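Troubleshooting log: the upstairs shower that goes cold after a few minutes

Filed under: Fix-It Diaries > Plumbing & Hot Water

Ticket opened by me, assigned to me, nagged about by everyone else in the house. I started keeping these logs after the dishwasher saga because I could never remember what I'd already tried, and a few of you said you liked reading them, so I'm posting this one too.

The complaint: upstairs shower starts out nice and hot, then drops to lukewarm after four minutes. Kitchen tap stays hot the whole time. Downstairs bathroom sink stays hot too. The water heater is a Londeck tank model that came with the house, and it's never given me a lick of trouble (knock on wood!).

First thing I tried: turned the heater up. I know, I know. It's what everybody does. The shower started out hotter and then went lukewarm at pretty much the same moment, so all I got was a kitchen tap that could take your skin off. Turned it back down the same night.

Second thing: blamed the dip tube. If you haven't met one, it's the plastic pipe inside the tank that carries the cold water down to the bottom, and when it cracks the cold mixes in up top and you run out of hot way too early. I was so sure about this one. I had the replacement in my cart and everything. Then I ran the kitchen tap flat out for 14 minutes while I cleaned out the fridge, and it stayed hot right to the end. A bad dip tube would've shown up there as well. Took it out of the cart.

Third thing: flushed the tank anyway, mostly out of guilt. I was supposed to do it in June and I didn't. Hooked up the garden hose, ran it out to the driveway, and got a good bit of sandy grit out of the bottom. Very satisfying! Zero effect on the shower.

So at this point I'm thinking it's something between the tank and the shower head, and I called Kadlec, the plumbing supply place over by the old bus depot. Got put on hold, got cut off, called back, and got a really nice guy named Rodrigo Neves who let me ramble through the whole thing. He asked me two questions. Was it a single-handle shower valve, and did I know who made it? Yes, and no. He told me to pull the trim plate and look for a name on the body of the valve before I bought anything.
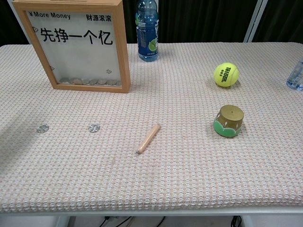 6 min read

Pulling the trim plate took me longer than it should have because the last person to work on it ran a bead of caulk all the way around, including the bottom, where you're supposed to leave a gap so water can get out. I scored it with a utility knife, went slow, and only scratched one tile. The name on the valve was Valness. I read it to Rodrigo over the phone and he said "oh, okay" in a way that made me feel like we were getting somewhere.

What he walked me through (writing it down for future me):

The valve has a cartridge in it that balances the hot and cold pressure. When the little sliding piece inside gets crusted up with minerals, it can stick partway and let in too much cold. There's also an anti-scald stop behind the handle, a plastic ring with teeth, that limits how far you can turn toward hot. Check the ring first, he said, it's free.

So I checked the ring. It was set a few teeth lower than the widest setting. I moved it two teeth over, put the handle back on, and ran the shower with a kitchen thermometer in a cup. Better at the start, same slide into lukewarm. I set the ring back where it had been, and that told me it was the cartridge.

Getting the cartridge out was the worst part of this whole job. Shut off the water to the house (my shower has no stops of its own, thanks, previous owners), opened a downstairs tap to drain the line, plugged the tub drain with a rag so I wouldn't lose the clip, and pulled. Nothing. Wiggled, pulled, said some words. Went over to Plandonora, the tool library, and borrowed a cartridge puller, and it came out on the second try with a noise like a cork. The old one was white and chalky all down one side and the slider wouldn't budge when I shook it.

I soaked it in vinegar overnight just to see, and the slider did loosen up some, but the rubber seals were chewed up and I wasn't going to do this twice. Bought the new one from Kadlec. A dab of silicone grease on the seals, lined up the notch, pushed it home, clip back in, water on slowly. No drips!

Result: a full long shower, hot the whole way. I did another one the next morning to be sure (research). Our water meter read 2,964 when I finished, and I'm noting that here because I want to check for a slow leak behind the wall next time I'm down there.

Left to do: recaulk the trim plate with the gap at the bottom, return the puller, and put the tank flush on the calendar.

Status: closed, Sep 4, 2025. Will reopen if it gets cold on me again.

Comments

dwellsnack: Ours did this for a whole winter and we just took shorter showers. Going to look behind the handle tonight.

Marnie_T: The rag in the drain! I lost a clip down there once and had to make a special trip for a new one. Good log.

pipe_dreamer: Did you have to turn the stem around on the new cartridge? Mine came out with hot and cold swapped.

Reply from the author: Nope, the notch lined up the first time, but I've heard of that happening. I think you can pull it and spin it halfway, but check the sheet that came with yours!

Contact | © 2025 Fix-It Diaries | Back to top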